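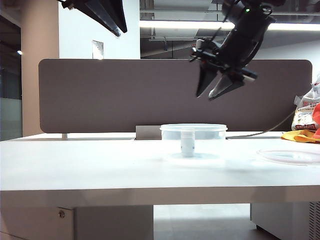 A small bottle standing inside a clear round container with its lid on.

Nested storage

Nested storage, also called box-in-box storage or double containment, is the household habit of keeping a small closed container inside a larger one. Typical cases are a pill bottle inside a food tub, a spice jar inside a cookie tin, or a tube of glue inside a zip bag inside a drawer organizer. The term is used loosely. Some writers on home organization apply it to any divided drawer, which stretches it past usefulness; this article covers only cases where both the inner and the outer container can be closed on their own.

Common forms

The outer container is most often a round or square tub of clear plastic with a press-on or screw-on lid. Clear tubs are preferred because the contents can be checked without opening them, although lids with a frosted rim or textured top cut down the view from above. Opaque tins do the same job and hide the contents, so they are usually labeled.

The inner container is usually a cylinder. Bottles with a flat base stand upright without help if the outer tub is wide enough to take them and tall enough to close. Tall bottles have to be laid on their sides, and at that point much of the supposed neatness is lost.

Claimed benefits

Supporters give several reasons for the practice. The oldest is leak control: a bottle that drips inside a tub drips into the tub. This is true as far as it goes, but it depends on the tub being upright and on somebody looking into it now and then. A slow leak in a closed container can go unnoticed longer than one on an open shelf, where it would at least be stepped in or smelled.

A second claim is freshness. Sellers of storage sets often suggest that two lids keep out more air and damp than one. The argument is weaker than it sounds. The outer tub traps whatever room air was in it when it was closed, and each opening lets in more. Where the inner bottle already has a good seal, the outer lid adds little, and where it has a bad seal, replacing the bottle is cheaper.

The third claim is that small items are harder to lose. Eoin Corrigan, whose guide The Molta Shelf is often cited on the subject, had 27 households in the town of Hanton try it for a month with small bottles and jars. He reported that 26 of them "found things faster." The result has been repeated many times on organizing websites, usually without the detail that the households kept their own score and had been given the tubs free.

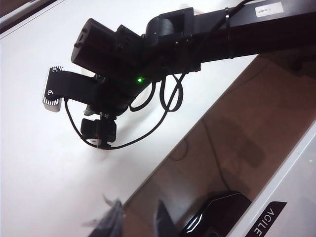 Nnamdi Usman reviewed the same material and was not persuaded. In his view the improvement came from the clearing out that took place before the tubs were filled. People who throw away half of what is on a shelf will find the other half more easily, with or without a second lid. He also pointed out that a nested item takes two openings to reach and two closings to put back, and that the second closing is the one people skip. Corrigan's later edition mentions the objection in a footnote and does not answer it.

Drawbacks

Space is the plainest cost. A round tub holding one upright bottle is mostly air, and round tubs waste further room where they meet in a cupboard. Square ones pack better but are harder to wipe out at the corners.

Getting the bottle out can also be awkward. In a deep, narrow tub there may be no room for fingers on either side of the cap, so the user tips the whole thing over. Wide, low tubs avoid this. A smooth, rounded cap gives less to hold than a ridged one, and lifting a bottle by a loose cap is a common way of spilling it.

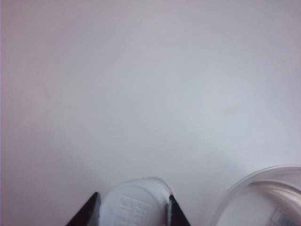

Advice on sizing is inconsistent. The Wutach system, a line of matching tubs in 6 sizes, tells buyers to leave a finger's width on all sides. The rival Moreira range recommends a snug fit to stop the bottle from tipping. Neither publishes any testing, and both recommendations happen to suit the sizes each one sells.

Related practices

Nested storage is sometimes confused with decanting, in which contents are moved out of their original package into another. In nested storage the original bottle stays in use, and its label stays with it. Even critics of the method tend to grant it this point, particularly for medicines and cleaning products.

See also: Decanting; Drawer divider; Food storage container; Screw cap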